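The Last Task of the Day: Why a Chair Pushed In Still Matters

In the shared dining rooms run by the Tukirmont residential trust, the evening ends with the chairs.

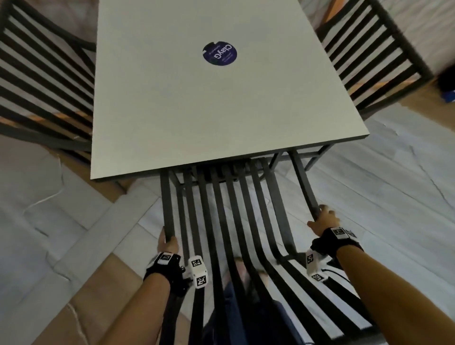
The trust manages four buildings, and each has a common room where residents eat, read and hold their meetings. The furniture was renewed last December, after a survey found that the old seating was uneven in height and difficult to repair. With the new furniture came a short set of house rules on its care. The rule most often discussed is also the briefest: every chair goes back under its table before the room is left for the night.

Begoñe Paredes, who oversees furnishings for the trust, wrote the rule herself. "We had a page and a half on cleaning and nothing on how a room should be left," she says. "Residents asked for it. They wanted to come down in the morning and find a place they could walk through."

The main corridor through the Strachan building passes along one side of the dining room, and the clear width between the tables and the wall is 680 millimetres when the chairs stand out. With the chairs tucked in, a person carrying a tray or pushing a small trolley can pass without turning sideways. The difference is felt most at breakfast, when the room fills between seven and eight and those leaving meet those arriving.

A metal chair with a slatted back asks a little more of the person moving it than a moulded one does. The uprights at either side of the back are the proper place to take hold. Pulling on a single slat puts the strain in the wrong place, and over several years it will loosen the joint at the top. Both hands should be used, one on each upright, and the chair should be lifted slightly before it is moved. Dragging wears the feet and marks the floor, and in a room of hard surfaces the noise carries upstairs.

The second consideration is the table itself. Many tables of this type have a metal frame beneath the top, with a crossbar that may meet the legs or seat of a chair that is pushed too far. Residents are advised to stop as soon as they feel resistance. A chair need not disappear under the table to be out of the way. In the Ulolance building the tables were first set too close together, so that chairs on facing sides met in the middle and could not be brought in fully. The tables were respaced within the month.

The height of the tabletop also had to be settled. The trust's former tables left 595 millimetres of clear space below the frame, too little for several residents, who sat with their knees turned to one side throughout a meal. The replacements allow more room, and chairs were chosen only after they had been tried at the table by people of different heights. Ms Paredes regards the trial as the most useful afternoon of the whole project. Two chairs that had looked very well in the supplier's catalogue were rejected within minutes.

Dark metal was preferred for its strength and for the ease with which it can be wiped down. Slatted backs collect dust along the inner edges, and a dry cloth drawn down each slat once a week is sufficient. A damp cloth may be used for food marks, provided that the metal is dried afterwards. Pale tabletops show crumbs readily, and this was counted in their favour: a table that hides its crumbs tends not to be wiped.

There were objections. Some residents of the Pluvitz building felt that a room with every chair in its place looked closed, and that a chair left slightly out was an invitation to sit. Their view was heard at the winter meeting and a compromise was agreed. During the day, chairs may stand as people leave them, provided that the walkway is kept clear. At nine in the evening, whoever is last in the room puts them straight.

The arrangement has now been adopted in all four buildings. The trust will look again at the condition of the chairs in the autumn, when worn feet will be replaced and any loose slats sent for repair. Residents who notice damage before then are asked to leave a note at the front desk, giving the name of the building and the table at which the chair was found.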